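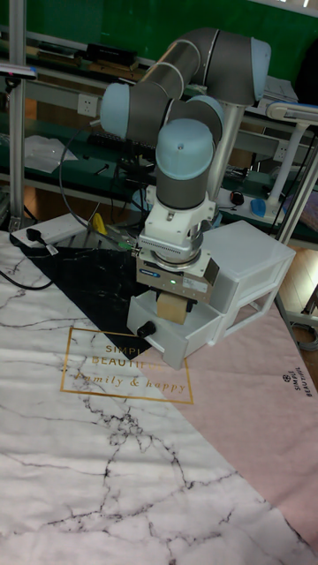

4.2 Small drawers and the things that end up in them

Figure 3. Desktop unit with the lower drawer open and a small wooden block at the opening. The upper drawer is closed.

The desktop drawer unit occupies an awkward place in the literature on household storage. It is too small to count as furniture and too large to be called a box, and earlier surveys have mostly dealt with it by leaving it out. Our own coding scheme did the same until September, when Pfister pointed out that we had 1106 diary entries mentioning one and no category to put them in.

The unit in Figure 3 is typical of the kind. It has two drawers in white plastic, with a round black knob on the front of the lower one, and it stands on a cloth-covered table. The lower drawer has translucent walls, a feature that several diarists said had influenced their purchase. They had hoped to see what was inside without opening anything. In practice the walls admit enough light to confirm that the drawer contains something, and the diarists went on opening it.

We were interested in what Munshi calls the first item. An empty drawer is a neutral object for a surprisingly short time. Once a thing has been put into it, later things are judged by whether they go with the first, and the standard applied is generous. A lone wooden block of the size shown in Figure 3 was enough, in the Benotden households, to establish a drawer for toys, a drawer for craft supplies, and in one case a drawer for "wood." The last of these held batteries by the end of the study.

Upper and lower drawers did not fill in the same way. Diarists described the upper drawer as the good one and gave it scissors, stamps and spare keys. The lower drawer received whatever was in the hand at the time. When asked to explain the difference, most said that the lower drawer was harder to reach, although on a unit this small the distance between the two is less than the width of a palm. We report the explanation as given.

Surfaces mattered more than we had expected. Units placed on a bare table tended to be moved, while those placed on a patterned cloth stayed where they were. The marble print, a popular choice among our diarists and also the one in Figure 3, was praised for hiding crumbs. It hid paper clips equally well, and these made up much of what was later reported as lost from the drawers — a finding that caused some friction in the Trirkeseo group, where two respondents shared a desk.

Closing behavior is harder to summarize. Diarists nearly always recorded opening a drawer and seldom recorded shutting it, which leaves us with a data set in which most drawers are, formally speaking, still open. We have assumed otherwise in the analysis that follows. Section 4.3 takes up the question of labels, including the 7 households that labeled both drawers "misc."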